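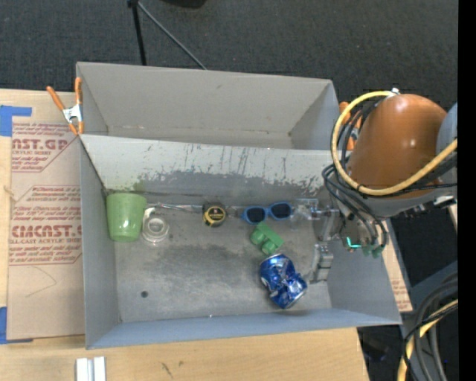 Session 3: The bin, the cable and the patience

February
By Zofia Stępień

Welcome back, and thank you to everyone who stayed late last time to sweep up. We finished session 2 with the arm bolted down and moving through its joints, which is a lovely moment in any build, and I know a few of you went home ready to start picking things up straight away. Tonight we get there, but we are going to take the long way round, by way of the bin and the cables. I promise the time comes back to you later.

Fixing the bin

An open-topped bin seems like the dullest part of the whole project. Then the arm gives it a little nudge, it slides half a finger's width, and every position you taught is wrong by that much. Botond Lakatos and I lost a whole evening to this on the first Falo build, retuning a gripper that had nothing the matter with it. So fix the bin before you teach a single point. Spring clamps are fine while you are still changing your mind about the layout. Put them at opposite ends, and put them where the arm won't want to go. Once you have made up your mind, screw down a pair of wooden stops as well.

If you are laying acrylic sheet under or beside the bin, leave the protective paper on for as long as you can stand it. It takes pencil marks very nicely, and blue tape comes off it clean. Mark the corners of your bin on it too — if somebody does bump the table, you can put things back in a minute and carry on.

Dressing the cables

Move the arm by hand, power off, to the farthest corner of the bin and then to the nearest one, and watch only the cables. I mean it, don't look at the gripper at all. A cable needs a generous loop at the wrist so that it can roll as the last joints turn. If the loop is too tight it pulls on the fitting, and if it is too loose it droops over the rim and catches things. Most people tie theirs too tight the first time (I certainly did). Start loose and take it in a little at a time. Use the soft straps from the Skallico drawer for this, please, and keep the hard plastic ties for wiring that never moves.

What to put in the bin

Choose things that disagree with each other. A plastic cup, a toy block, a tape measure, a crushed drink can, a roll of clear tape, an old pair of sunglasses: all of these live in most people's kitchen drawers, and each one asks something different of the fingers. The block has flat sides and is very forgiving. The can may give when you squeeze it. Clear and shiny things are hard for a camera to separate from a gray floor, and I would like you to keep at least one in the mix all the same, so you learn early what your setup can and can't find.

Please don't arrange them. Tip them in and leave them as they land. Something will end up against a wall or the divider, and those are the picks worth practicing, because the fingers have to come down beside the wall without scraping it.

First runs

Run at 30 percent speed, with one person at the stop button and no other job for that person. Do 4 picks, stop, and write down what happened before you change anything. In the Clastgate software, save your settings under a new name each time. Botond still keeps a file called Pap that he is afraid to delete.

When a pick goes wrong, check in this order:

Has the bin moved against its pencil marks?
Is the cable loop free all the way round?
Are the fingers closing at the height you set?
Did the camera find the right object?

For next time

Bring your notes, even the messy ones, and one small object from home that you don't mind getting scratched. Botond will have the drill press set up for anyone who still needs to make their stops.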